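Trolstead workshop resets camera mounts on simulated two-arm cell

The automation workshop in Trolstead has finished a round of maintenance on its virtual two-arm cell, the simulated robot that its trainees use before they are allowed to work with the real machine. The work was carried out in April and concerned mainly the camera mounts and the rest position of the grippers.

The cell runs in a program called Gastlow, which the workshop has used since it moved to its present building. A virtual robot does not wear out, but its settings can drift away from those of the real one. When the real arms were fitted with new wrist brackets from Turkance, the old values stayed in the model. For several weeks the trainees wrote programs that were correct on the screen and then missed the object at the bench.

The workshop compared 2327 saved positions with readings from the real arms. Of these, 33 were wrong by more than the permitted amount, and all of them belonged to wrist joints. The values were corrected by hand, and the wrist views were then checked one by one in a furnished room that belongs to the program.

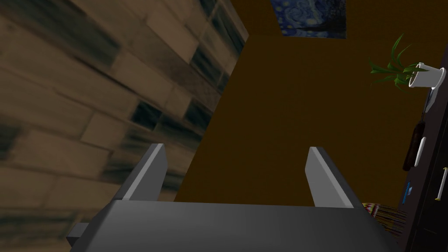
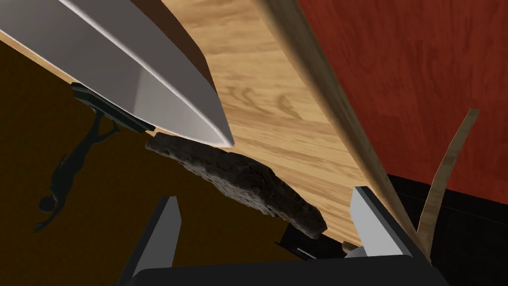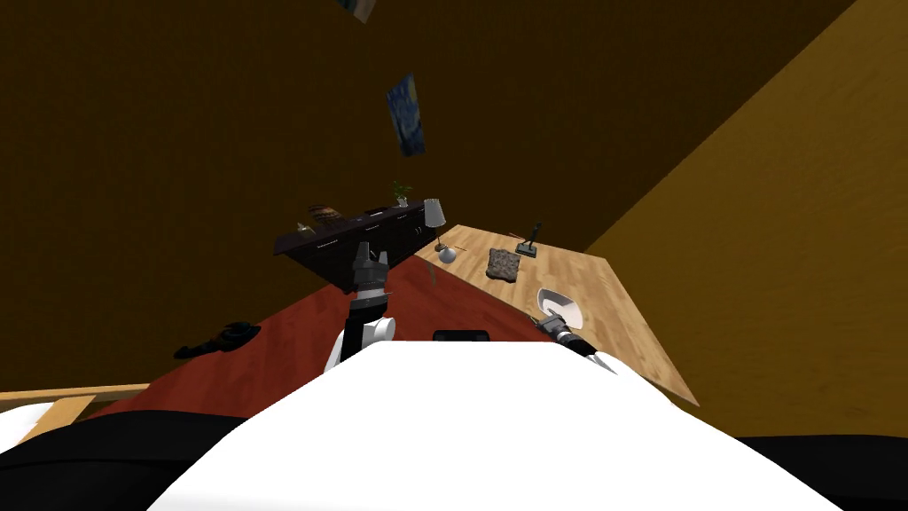

Views from the simulated cell. The first two look out over an open gripper, and the third shows both arms.

How often must the model be compared with the real machine?

Every 700 hours of use of the real arms, and also each time when a bracket, a finger or a camera is changed. The workshop says that a full comparison takes 38 minutes if the arms are already warm. A shorter check of the wrists alone can be made at the start of a shift.

The corrected file has been sent to Ajayi, the partner school that shares the cell with Trolstead. Users there are asked to delete their local copy before they open the new one, as Gastlow will otherwise load the older file without a warning. Programs which were written with the old wrist values do not need to be rewritten, but their gripping points must be taught again.

The workshop also changed one rule for daily care. Until now, each trainee could save a new rest position for the grippers, and the model had collected many of them under similar names. Only one rest position is now kept, with the fingers open, and it is locked. A trainee who needs another position must store it in his or her own folder.

The next work on the cell will concern the finger plates. The real plates are a little thicker than those in the model, and the workshop wants to measure them after the summer break, when the bench is free. Until then the trainees should add the difference in their own programs. The value is written on the card beside the main switch.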